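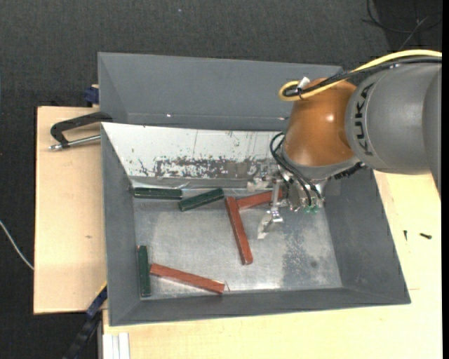
Projects > Shared Workshop > Brodden Sorting Cell > Progress Reports

Progress report to the Sutherland small grants fund
March
By the Brodden workshop build group

Print this page | E-mail this page

Thank you again for your patience over the winter, and for the kind note that came with the second payment. We had hoped to write sooner, but the heating in the Skernance building was off for a good while and not much got built in gloves.

The good news is that the picking cell has moved off paper and onto a table. The KUKA arm is working over the front bin with the silver gripper on it, and we're practicing on green and reddish-brown blocks before we let it near real offcuts. The blocks are narrow and plain, and we tip them in any old way, because that is how offcuts arrive from the saw. Both bins are gray, the front one with sloping sides, and the plan is for the arm to pick from the front one and fill the one behind.

In our last long session we ran 209 picks. The gripper brought up 44 fewer blocks than that, and most of the misses were blocks lying tight against a wall, where the fingertip has very little room to get in. We have tried coming in at a steeper angle, which helped some, and we'd like to try a thinner fingertip next. Blocks out in the middle of the floor give us hardly any trouble now, and that was a happy evening, I can tell you!

The bins are held with clamps for the time being. It does the job, but every time one gets nudged we have to teach the positions over again, so a proper bolted base is first on the list. After that comes tidying the cables and hoses along the arm – we'd like them to have a cleaner path before we turn the speed up.

On money, we have spent about 58 percent of the grant, mostly on the gripper fittings and the Flultex control box. The box came three weeks late and with the wrong plug, but the supplier was very decent and sent the right one without a fuss.

We would like to move the open evening to May, if that suits you. You would be very welcome to come and tip in the blocks yourselves.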